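**Sheets that won't stay on a deep mattress: what are people using?**

Board: Home > Bedding and Laundry

---

**tallowmere** wrote, Feb 1, 2018:

We replaced our mattress in November and none of our old fitted sheets stay on it. The corners go on if I pull hard, then by the second night one at the head end has pinged off and I wake up lying on the bare mattress protector. It is always the same corner, on my side, nearest the wall.

I have bought two new ones. The first was a Sirno "extra deep" from the market, polycotton, and it fitted straight out of the packet. After three washes at 60 it did not. The second is a Drenumero cotton one, which has stayed the right size but the elastic only goes round the corners and not along the sides, so it rides up.

Before I spend any more, what are people with deep mattresses using? I would prefer cotton. I am not bothered about thread count.

---

**pegbasket** wrote:

How deep is the mattress? Measure it with the protector and any topper on. People measure the mattress on its own, forget the topper and then wonder why a deep sheet won't go on.

---

**tallowmere** wrote:

Just gone and done it. 34 cm with the protector. No topper. The Drenumero packet says it fits up to 36.

---

**pegbasket** wrote:

Then it should fit, but "fits up to" usually means it can be stretched over that with nothing to spare underneath. You want enough to tuck a good hand's width under the mattress. For 34 I would be looking for one sold as 40.

And stop washing at 60. Cotton will do most of its shrinking in the first couple of hot washes, and elastic hates heat. 40 is fine for sheets unless somebody has been ill.

---

**Third_Landing** wrote:

I disagree about the 60. I have washed bedding at 60 for years on account of dust mites and I'm not going to stop for the sake of a bit of elastic. What ruins elastic is the tumble dryer. Dry them on a line or over the door and they last.

To answer the question, I gave up on fitted sheets completely. Flat sheet, a size up from the bed, hospital corners. For a double bed buy a king size flat. It takes two minutes and it does not move. They also fold properly and you can turn them round when the middle starts to go thin, so you get more wear out of them.

---

**marrowfat** wrote:

Flat sheets are fine if you sleep still. My other half turns over all night and has the whole thing out by morning, corners or no corners.

We use sheet straps. They are short bits of elastic with a clip at each end, and they go across the underside of each corner. Four for a few pounds. You do have to lift the mattress to fit them, so it is a two-person job on a heavy one. Get metal clips. The plastic ones on our first lot snapped.

---

**oddsocks_rule** wrote:

Another vote for elastic all the way round. It should say so on the packet, and if it doesn't say, assume it is corners only. Mine is from Echevarría and it is the only one I've had that I don't think about. The colours are dull though, all greys and a sort of porridge.

I also have a patterned one that I like a lot more, pink and blue squares with fruit, flowers and balloons on them. Cherries, a pineapple drink, that kind of thing. It's cheerful in winter.

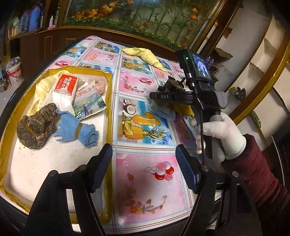 ## Replies, page 2

**marrowfat** wrote:

I like that! Who makes it?

---

**oddsocks_rule** wrote:

No idea, sorry. I cut the label out ages ago because it scratched my foot.

---

**Third_Landing** wrote:

Too busy for me. I want to be able to see that a sheet is clean, so ours are all white.

---

**oddsocks_rule** wrote:

Each to their own. White ones go grey in our water whatever I put in with them.

---

**pegbasket** wrote:

For greying, half fill the drum and no more. Sheets need room to move about or the dirt just goes round with them. Wash them apart from towels as well, or you get fluff all over them and the towels come out wrapped in a ball inside the sheet. Less powder than you think, too. In hard water I use a softening tablet and the normal amount of powder, and ours have stayed a decent colour.

---

**quillet** wrote:

Going back to the original question, has anyone tried jersey ones? I bought a Nisus jersey fitted sheet for a spare bed with a very thick mattress and it stretches over anything. It cost £23 for a double. Washes well, needs no ironing.

Against it, jersey goes bobbly where your feet are, and it is warm. I wouldn't want it in July.

---

**tallowmere** wrote:

I had jersey when I was a student and remember the bobbles. Might be all right for now and then cotton for the summer. Is the elastic on yours all the way round?

---

**quillet** wrote:

Yes, all round, and fairly wide. I've just looked and the label says 30 to 40 cm deep.

---

**Third_Landing** wrote:

£23 for a T-shirt you put on a bed. A king size flat in plain cotton was £17 when I last bought one, and I am still using it nine years on.

---

**marrowfat** wrote:

Fair enough, but not everyone can lift a mattress to do hospital corners every week. My mum has bad wrists and fitted is the only sort she can manage.

---

**Third_Landing** wrote:

You don't lift it, you slide your hand under. But I take the point about wrists.

---

**hemline** wrote:

If you can sew a bit, you can fix the Drenumero one. Unpick the hem along each long side for a few inches where the corner elastic stops, thread new elastic through with a safety pin, join it to the old elastic at both ends and close the hem up again. I did two in an afternoon. Use elastic about the width of your little fingernail, the thin stuff cuts in and twists.

Check the corner seams while you're there. Often it is only one corner that pings off, and when you look, the elastic in that one has perished or come away from the stitching.

---

**tallowmere** wrote:

I've had the sheet off and looked, and hemline is right. The elastic has come away from the stitching on one corner and is loose inside the hem. The other three are sound. So I'll sew that back in and put elastic down the sides while I'm at it.

I've also ordered a set of the straps with metal clips for the Sirno one, to keep it going as a spare. Washing at 40 from now on, sorry Third_Landing.

---

**Third_Landing** wrote:

Your mites, not mine.

---

**pegbasket** wrote:

Wash it before you sew the new elastic in, if you haven't already. If it is going to shrink any more you want that out of the way first.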